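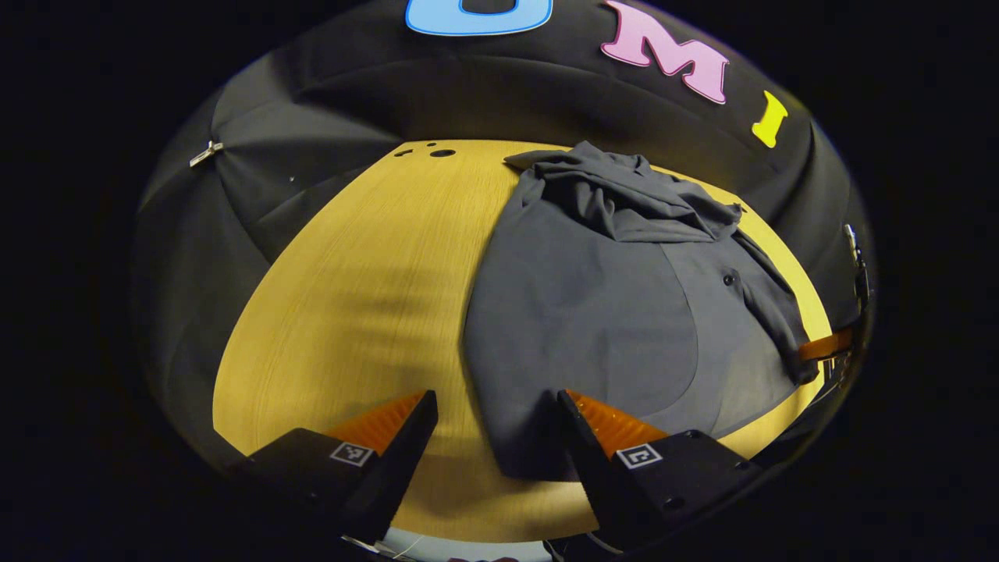
Bheki Gumede wrote:
> Button it all the way up before you fold, even the collar. Takes me two minutes a shirt and they stay put in the drawer.

Lists > Amdale Household > Folding and ironing

Dear Bheki, and everyone else who wrote in,

I do try, I promise, but my grey one has beaten me again! It always ends up in a heap at the collar end, however nicely the front lies, and then the hem goes and tucks itself under. I've smoothed that shirt out on the yellow table more evenings than I'd like to admit (roughly 20 since July, my husband reckons). Do you start with the sleeves, or leave them till the body is flat? My mother always did sleeves first, but she ironed everything, tea towels included.

Warmest wishes to you all,
Anel Joubert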